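# My Robot Can't Wipe a Table, and I've Made My Peace With It

I have wanted a machine to do my dishes since I was 8 years old, so when the editor asked who'd like to spend part of the summer finding out how close we are, my hand was up before she'd finished (sorry, everyone else in that meeting).

My first stop was Pedham, where a small company called Pultel is trying to teach machines to clean up a kitchen. I'd pictured gleaming robots. What I got was a lot of people tidying up with grippers in their hands, over and over, so that software can learn from what the grippers see. Their library stood at 2,104 cleanup runs when I visited, and 1,670 of them were good enough to use. The rest? Dropped stuff, mostly!

Ryszard Jabłońska runs the training side, and he let me have a go. Picking up a mug, fine. Picking up a sponge is a whole different afternoon. It squashes, it twists, and if you squeeze too hard you've got suds down your sleeve.
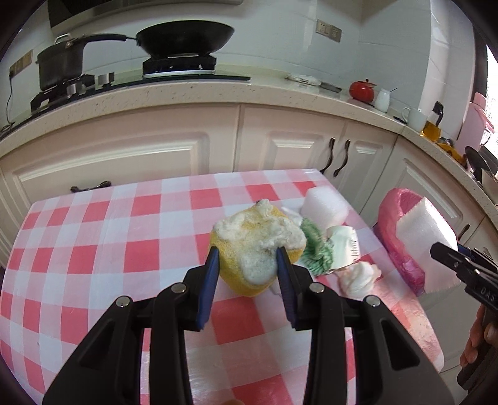 *Sponge duty: blue-padded jaws, a checkered tablecloth and plenty left to clear.*

"A box is the same box when you let go of it," Ryszard told me. "Cloth is never the same cloth." He'd take a stack of plates over a crumpled paper towel any day, and after an hour of chasing soft white scraps I was right there with him.

So can a robot do it alone yet? Kind of. I watched Pultel's arm clear a table of hard things without any help, slowly, and I cheered. Then they gave it a dishrag. It managed two tries out of 10, and on one of the others it folded the rag neatly over its own wrist and stopped.

Factories are further along, but they get to cheat. At Flosolwood, where they make cabinet doors, every part shows up facing the same way, and the machine that stacks them barely pauses. Sanding the curvy edges is still done by people, though, and the foreman didn't see that changing soon.

Pultel wants me back in September to see the dishrag again. I'm going, and I'm bringing one of mine.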